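From: Amra Vukčević
To: robot club list
Date: 2020-08-26
Subject: Re: [club] table task, and who has the spare cables?

Hi all,

Sorry for the slow answer, I was going through the logs and lost track of the evening (again!). Quoting the bit I'm replying to:

> Can someone tell me what state the table task is in? I've been away
> since the Budholm visit and the wiki page still says we're doing
> mugs only. Also, is Pondano still the name of the left arm's
> controller or have we renamed it? I'd like to get my part of the
> write-up done before term starts and I don't want to describe
> something we dropped in February.

Right, so the wiki is badly out of date and that's my fault. We moved on from mugs a while back. The task now is bowls, with the mugs and the divided plate left out on the table as clutter. The orange bowls start upside down, which is a pain, as the gripper has very little to grab until it gets under the rim. The lime-green one starts the right way up and belongs to the right arm. The patterned ones are already stacked and the arms are meant to leave them alone for now.

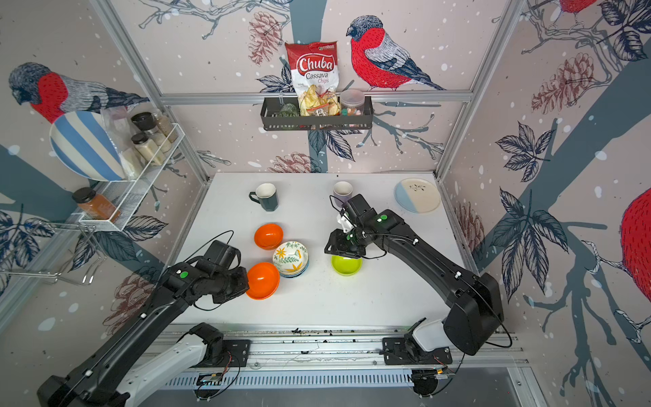
2 min read

Yes, Pondano is still Pondano. The planner that decides which arm goes first is Vustard, and please write it with a capital, I've seen it three different ways in our own notes.

Numbers for your write-up: we have 506 recorded runs, of which 297 are good enough to train on. The rest are mostly the left arm nudging an orange bowl along the table instead of lifting it. The target was 3,000 and we're clearly not going to get there before term, so I'd put the real figure in and say what we'd do with more time. I think the judges would prefer that anyway.

On the wallpaper: I know Spahić wanted plain walls (see the very long thread from spring), but I'd like to keep the bullfinches. If the bowl detector can cope with red breasts and pine cones all over the place then it ought to cope with somebody's kitchen! Same goes for the spice jars on the rack and the cassava chips in the basket. Please don't tidy them away between sessions, we want the background to stay as it is until this batch is finished. Do wipe the front edge of the table though, there are crumbs.

Cables: the spare ones are in the drawer under the soldering bench, left-hand side. If you take one, check that it's long enough with the arm fully stretched out before you tie it down. I had to redo both of mine.

I'll fix the wiki tonight, and if you send me your draft I'll read it alongside.

Amra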